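Plarnura Bench Assistant
Set-up guide for kitchen and servery sites

Section 4: Bringing the assistant into a staffed kitchen

Before you start

Sections 2 and 3 must be finished and signed off. The arms should be mounted, the emergency stop tested, and the Naltuvard controller running firmware 3503 or later. Earlier firmware won't load the shared bench settings used in this section.

Allow one full prep shift for the work below. Keep the people who normally use the bench on hand, as several steps need their input.

4.1 Agree on who does what

1. Print the task sheet from the Flikelo console (Menu, Site, Task sheet).
2. Go through it with the staff on each shift. Mark every task as Staff, Assistant or Shared.
3. Leave knives, hot pans and anything with broken crockery marked as Staff. The console will not accept another setting for these.
4. Enter the marked sheet in the console and press Save. The assistant will ignore any task left blank.

Note: Most sites begin with clearing and racking only. Food handling can be added later under Section 7.

Note: A task moved to the assistant still needs a staff member named as its owner on the roster. The owner answers alerts and decides when the task is stopped.

4.2 Set up the bench

1. Wipe down the bench and let it dry.
2. Put the dish rack and cutting board where staff want them during service. Don't move them to suit the arms.
3. Set the clear strip in the console. The assistant will keep its hands over this strip while it waits for a task.
4. Run Bench Check in the simulator before running it on the real bench. Use scene 22 for a stone counter with a rack and board.
5. Compare the simulated layout with your own. If the rack is on the other side, choose Mirror Layout and run the check again.

In the simulator the waiting hand should be open, palm down, over clear counter and holding nothing. Crockery, rack and board should each be in the position you entered.
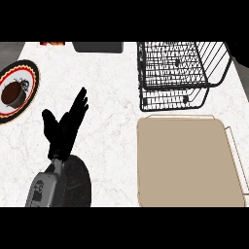
Can staff keep using the bench while the assistant is working?

Staff may use any part of the bench outside the active zone. When someone reaches into the zone, the arms slow down and then hold position until the person has moved away and pressed Resume.

4.3 Set speed and reach

1. Open Motion in the console and select Shared Bench.
2. Enter 1265 mm as the maximum reach. On a shorter bench, enter the bench length instead.
3. Set the resume delay to 2000 ms. Staff who find this too quick can ask the site supervisor to lengthen it.
4. Press Apply, then press the emergency stop once to confirm it still cuts power to both arms.

CAUTION: Do not shorten the resume delay to catch up during a busy service. Pause the assistant and finish the job by hand.

CAUTION: Tie back apron strings and loose sleeves before working beside the arms.

4.4 Change the shift routine

The person opening the kitchen now has a short check to do, and the person closing has a log to read. Add both to the roster as paid time.

Opening:
1. Check the hands for food residue and damage.
2. Confirm that the status light is green.
3. Clear the waiting strip and press Start.

Closing:
1. Press Park and wait for the arms to stop.
2. Read the day's alerts and write a line against each one.
3. Switch off at the wall.

Note: The alert log records faults and pauses. It does not record who was at the bench, and it must not be used to measure a person's pace.

4.5 Review after the first month

Meet with each shift and go back over the task sheet. Racking often takes less staff time than before, while sorting and scraping may take more, so check that the extra work hasn't all landed on one position. Change the sheet where needed and save it under a new name.

If staff want a task handed back, set it to Staff and press Save. No service call is needed.

For spare parts and controller faults, contact Georgiou Service with the serial number from the base plate. Hand cleaning is covered in Section 5.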